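Projects > Lirville bench > Equipment planning > README

2018-04-06
Yusri Jugah

# Lirville two-arm bench: equipment and budget notes

This README covers what we bought for the tabletop bench, what it cost to keep running, and what should be ordered before a second bench is approved. The recordings are documented in a separate file. Prices are in pounds, excluding VAT.

## Scope

One bench: two arms, two parallel grippers, mounting brackets, one table. The computer and the shelving came out of the room budget and are left out here.

## Cost lines

- Spares, first year: 2,000
- Mounts, fixings and cabling: 3,305
- Arms and grippers: on the Pralora order, see the purchasing sheet

The mounts line was the one we got wrong. The January plan treated brackets as part of the arm price. They were quoted separately by Brodier, as were the longer cables, and the order had to be raised twice.

## Lead times

Allow 18 weeks for arms and 11 for grippers. Place both orders together – a gripper that turns up early can be checked on the bench supply, but an arm without one is of little use to us. Brackets should be ordered first. Table drilling depends on their hole pattern, and Torquil Imrie will not book the workshop from a drawing.

## Table

Buy the table after the bracket positions are fixed. Reach matters more than area: both grippers must meet over the middle with room for the wrists to turn. Task objects are cheap and light, mostly discs and small household items. Put them under consumables.

## Spares

Hold one full set of gripper fingers per arm and one cable of each length. Doherty will repair joints but does not lend units during the repair, so a second bench should share a spare arm with the first.

## Open items

- Service contract from the second year (Izzati Gunawan)
- Whether straps and cable ties are claimed as fixings or consumables

## Comments

Kartini Majimbun: Is the spares figure per arm or per bench?

Yusri Jugah: Per bench. I will add that to the line.

Yanti Tambunan: Please keep the bracket quote separate next time. Finance matched it against the wrong order.
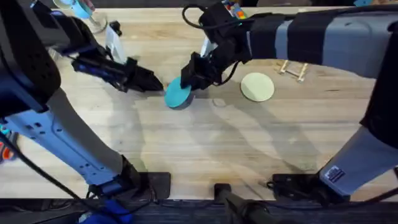 Torquil Imrie: Agreed on the brackets. I also need the table thickness before I can choose bolts.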